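An Afternoon at Zolludura

The bus to the industrial park runs once an hour on weekends, so on 22/01/2023 I reached the Zolludura open day either forty minutes early or twenty late, depending on which of their two posters you believed. The one at the gate said eleven. I got a visitor badge with someone else's name on it (Jakubowski, whoever you are, your coffee voucher was excellent) and joined the second tour.

Zolludura teaches robots to do kitchen chores. A person moves a pair of hand controllers, the arm copies the movement, and every attempt is saved so that software can learn from it later. Much of this now happens in a simulated kitchen, where a dropped plate costs very little. Our guide, Igor Kwiatkowski, said the target for the current set is 3000 good runs. They had 1465. He looked at the number the way I look at my tax return.

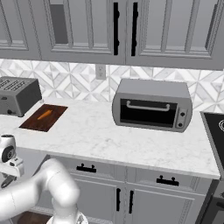

Teaching by remote control is a lot harder than watching it, as I learned when Igor asked for someone to go first and everyone else studied their shoes. The program is called Etano, and it has one of the better kitchens I have been in, marble counter and patterned tile included, which stings a little when you rent. I went for the carrot on the cutting board. It lies at a slant, so the wrist has to turn before the fingers close, and my own wrist does that without consulting me. Through the controllers I had to think about it. I thought about it for most of my turn, came down beside the carrot and pinched the air with great confidence.

My second try was worse. Igor deleted both, politely.

Konrad Kozłowski, who has been recording runs there since July, took over and made it look like nothing. His advice was to go slower than feels natural and to stop correcting yourself, because the software picks up the dithering along with everything else. He has thrown out 381 of his own runs for hesitating. A woman behind me asked if he cooks at home. He said he mostly orders in.

Upstairs there was a talk on Trotetti, their next project, which will let you grab a real arm and guide it through a task by hand. I liked the sound of that - no controllers, just pushing. There was a slide with the figure 1000 on it in very large type, but the speaker moved on before I caught what it was 1000 of.

Lunch was soup. Go early if you want bread, and check the return bus before the talk starts, because the last one leaves at 4:10 from the far side of the parking lot.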